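# Tarkudine Minutes, a transcription dataset

Yaowalak Thepsuriya
2023-09-09

This is the README for the typed-up minutes of the Sastevville Allotment Society, 984 meetings' worth, as plain text. If you came for drama, skip to `hosepipe/`. If you came for clean data, I wish you well in your search. 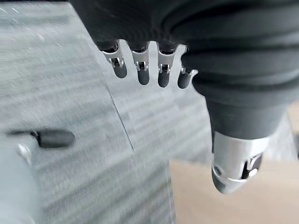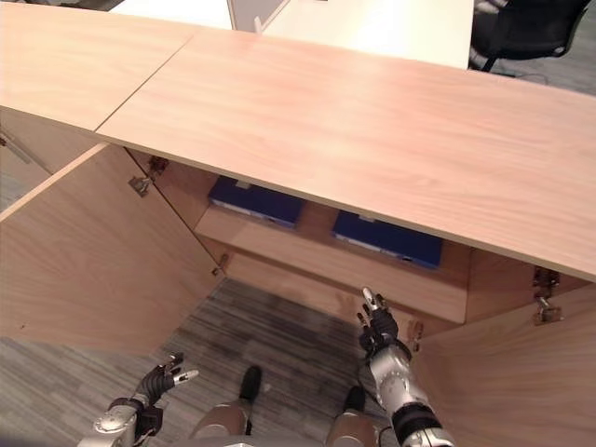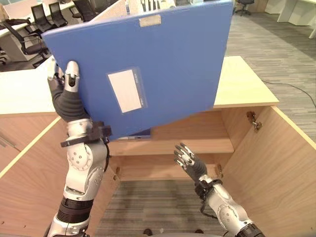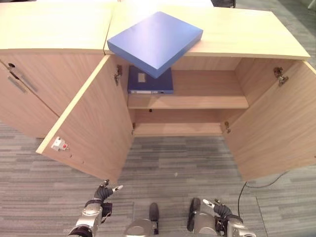 Sombat Kongkaew wrote back after the first release to say that the word "marrow" is spelled eight different ways and that I'd corrected none of them. Correct, and I'm leaving them. The spelling belongs to whoever held the pen. There is a lookup table in `variants.csv` for anyone who wants a single marrow.

## What you get

One file per meeting, named by running number. The first line is the place (Sastevville, or Botedcombe in the years when the roof leaked). Then apologies, matters arising, and a long argument about water.

- `text/` the minutes, line breaks kept
- `hosepipe/` the same files, filtered for the water argument; it is not much smaller
- `variants.csv` spellings and place names

## How it was typed

Two people typed every page separately, and a script called Inthanon compared the results. Where they disagreed, I looked at the page and picked one. Where I couldn't read it either, you'll find `[?]`. A line may have up to 2 of these before I gave up and marked the whole thing `[illegible]`.

## Known problems

Running numbers follow the society's own numbering, which restarts once after a row over who was secretary. Files from the second run have a `b` on the end. Sort by name and you'll get nonsense.

Plot holders' names are replaced by plot numbers. People swapped plots, so plot 14 complaining about plot 14 is a real entry and should stay.

Votes are recorded as "carried" or "not carried" with no totals. April meetings tend to run long because of seed orders.

## Fixes

Send the file name, the line and your reading. Please don't send a new theory about the hosepipe.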